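September, late evening

Finished the bench enclosure sort-out today, four sessions in total. Writing it down while I still remember the order of things, as the last time I rearranged this room I kept no notes and lost an afternoon to finding the long hex keys.

Started at 7:40 with the floor. Moved the Tralarden shelving out from the wall, swept behind it, moved it back. It now sits 22 mm further left than before, enough for the door to clear without touching the bottom shelf. I should have done that in spring. Two of the shelf clips were cracked. Replaced both from the spare bag and ordered another bag.

Then the small parts. The Rellach drawers had drifted badly: M4 washers in with the M5, cable ties in three different places, a drawer marked FUSES with only a pencil in it. Tipped everything out on a sheet and sorted by hand until lunch. Anything I could not identify in ten seconds went in the discard tray. This is a harsh rule but I have tried the gentle one and it produces more trays.

Evander Jardine called at noon about the panel offcuts. He will take all of them except the 91 cm piece, which is too long for his car. I said I would cut it. He also wants his countersink back and I do not have it. I have a countersink, but it is mine, with the nick in the shank. We did not resolve this.

Afternoon was the tabletop and the bin. The top is white and shows everything, so it got two passes with the mild cleaner and one with plain water, working from the back wall forward. The long aluminum rail along the near edge collects grit on its upper face. A stiff brush along it first, then the cloth – doing it the other way round just moves the grit onto the white. The side rails got the same treatment. I left the scuffs on the front surface under the rail alone. The polish I tried on a spare piece left a haze, and I would sooner have scuffs.

The bin stays at the far left. I had argued with myself over the far right, nearer the shelving, but I am used to far left and kept throwing things at the wrong corner during the trial. It is the dark teal round one with the thick rolled rim. The rim matters more than I expected when I bought it, as it gives a proper grip when lifting the thing full.

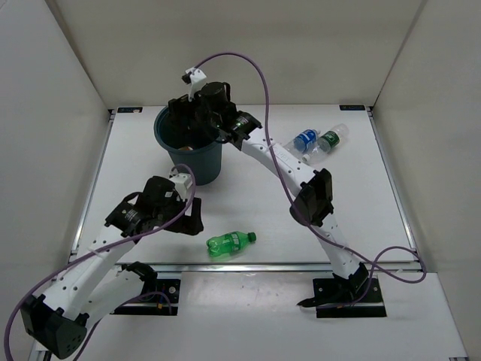 Bin in its far-left position, one small item in it.

Measured the corner seams after that, at the left and right ends of the back wall. Both are narrow and I am not going to fill them. If I do change my mind, the Brotik sealant is in the second drawer down, opened in the summer, so probably no good by then.

Also considered the two small black labels at the far edge. Decision: leave them until I redraw the bench layout, then replace both at once in the same format.

Time on the whole job so far, excluding lunch and the call: 89 minutes on the top and rails, the rest on drawers and floor. The drawers were the larger share by a long way. I did not time them.

Outstanding:
Cut the long offcut.
Find Evander's countersink, or establish that I never had it.
Return the Figueroa lamp – the clamp does not close on this bench and I am tired of packing it out with card.
Empty the discard tray before I start rescuing things from it.

Hands smell of cleaner. Bed at eleven.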